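# The shirt that was meant to last

Cikthorpe has three shops selling what they call forever clothes, and the newest wants 5 times what I paid for my last T-shirt. The promise on the swing tag is that it will still look decent in ten years. I asked the owner, Jhonatan Arango, how he could know, given that the label began in July.

"It's the weight of the cotton," he said. "You can feel it."

You can, up to a point. A heavy shirt feels reassuring on a hanger, and weight is easy to print on a tag. It says little about the stitching at the neck, where most of mine give up, or about whether the side seams will twist round to the front after a month of washing.

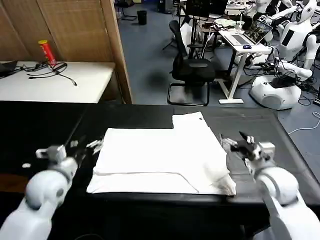

*A white garment, folded and laid flat on a black tabletop.*

Arne Heitmann spent years buying knitwear for a chain in Skevesville and has heard the speech before. His old firm once ordered 4,000 "lifetime" T-shirts, and around 2,000 ended up in the clearance bins before anyone had owned one long enough to complain. The guarantee asked for the original receipt, the tag and proof that the shirt had been washed at the right temperature. He still laughs about that last one.

Arango's own guarantee runs to two pages. It covers "faults in making" but leaves out wear, shrinkage and fading – most of the things that happen to a T-shirt. He says customers are welcome to bring anything back for a chat.

I have no quarrel with paying more for better sewing. I would just like to see the sewing. Heitmann's advice is to turn the shirt inside out in the shop, pull gently at the shoulder seam and look for daylight between the stitches. I tried it in Cikthorpe on two shirts from the same pile. One was fine.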